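Gusto room at Illow: progress report to the Jugah fund, stage 3

Covers the work since the last report, up to the end of October. Written by the project office for the fund's grants desk and posted here for people who use the building.

Summary for anyone in a hurry: the wall paneling is up, the table is in, and most of what we promised under this stage has been bought. Whether it has made the Gusto room a better place to work is a separate matter, and on that the evidence we have so far is thin.
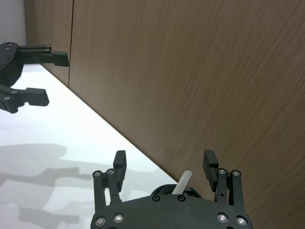
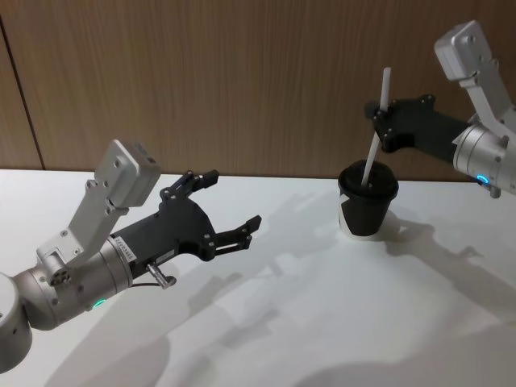 What we said we would do

The application asked for $3000 for this stage. It promised wood-grain paneling, a white work table set against it, better lighting, and small tableware for the people practicing table service and tidying. It also promised that the room would become "calmer, brighter and easier to reset between sessions." That last phrase was ours. We would not write it again, because we gave ourselves no way of checking it.

Money

We have spent $2000 of the $3000. Most of it went to Ledard for the paneling and fitting. The table came out of the same order. We are holding back $400 from Ledard's final bill until the snag list is closed, and that amount is not included in the spending above. The remainder is set aside for lighting, where we have quotes but no order.

The fund asked last time whether the paneling was the best use of the money. We said yes. The fairer reply would have been that it was the part we could get a price for quickly. The old painted wall was scuffed and a couple of coats of washable paint would have dealt with that for much less. What the panels have given us is a surface that wipes down and a background that people say they like. Liking a wall is pleasant but we don't think the fund should be asked to pay for it twice, so we are withdrawing the request to panel the corridor side.

Paneling

The brown wood-grain finish is the one on the approved sample. The grain runs vertically, as ordered. There is a narrow strip at the left end where the wide panel stops, and the seam between the two shows as a thin dark line. Ledard says this is within normal tolerance. Perhaps it is. The drawing we signed did not show a seam there at all, and we would like that explained in writing before the held-back money goes out.

There is also the dark line along the bottom, where the wall meets the back of the table. We have asked twice what is meant to happen there. The first answer was a sealing strip. The second was that no strip had been priced. Crumbs and water will find any gap you give them, and a room used for practicing with cups is going to have both. We want this closed properly – a bead of filler that shrinks by spring won't do.

Table

The top is white. Users asked for white so that small items would stand out against it, and on that narrow point we think they were right. The less welcome side is that marks stand out as well. The cleaning sheet now says to wipe after every session, where the old one said at the end of the day. We have not yet seen a sheet filled in completely for a full month, so please treat any claim about how well the surface is holding up (including ours, in the last report) as a guess.

The height has been questioned by people who work sitting down. Ledard's brochure calls the table "suitable for all users," a phrase we have learned to read slowly. We are collecting comments before deciding whether to ask for a change. So far they point in both directions.

Cups and small items

These are the cheapest things in the budget and they get used constantly. A small cup is harder to place neatly than it sounds, and the sessions on setting out and clearing away have turned into the steadiest part of the program. We had expected the opposite and planned the room around larger jobs.

We are cautious about reading much into this. The sessions run at a convenient time, 10 a.m., and they come right before coffee. Attendance might owe as much to that as to anything we bought. We will move one session to the afternoon in November and see if people still come.

Storage for the small items was left out of the application by mistake. For now they go back in a box under the table, which is a nuisance for whoever has to bend down for it. A shelf would be cheap. We propose to pay for it from whatever is left after lighting, if the fund agrees.

Lighting

Late. The supplier named in the application withdrew, and the replacement quotes are for fittings that look much like what we already have. Before ordering anything we want a fitting on loan for a week, to find out if there is glare off the white top. One supplier has agreed to this and two have not replied.

What we can't show you

We said we would report on reset time between sessions. We did not measure it before the work, so any figure we gave now would have nothing to sit beside. From November the session lead will write down the start and finish of each reset. It will give the fund a baseline for next year, and we accept that it comes a year late.

Before the next report

Ledard to answer on the seam and the bottom edge. Loan fitting tried in the room. Afternoon session run. Comments on table height written up, with the unfavorable ones left in. If the lighting is not ordered by December we will offer the unspent part back and apply again with proper quotes.

Comments

Sits-at-the-end: The table is too high for me and I said so in the summer. Glad it's in the report this time.

Tuesday group regular, sorry, former regular: I like the wall. I also liked the old wall. Please get the shelf.

Grants desk, Jugah: Received, thank you. The shelf is fine within the existing budget. Please send us Ledard's reply on the seam when you have it.

Recent items

Gusto room: cleaning sheet, new version
Illow building: front door closer repaired
Jugah fund: how stage payments work
Gusto room progress report, stage 2

Contact the project office at the Illow front desk | © Gusto project, Illow | Back to top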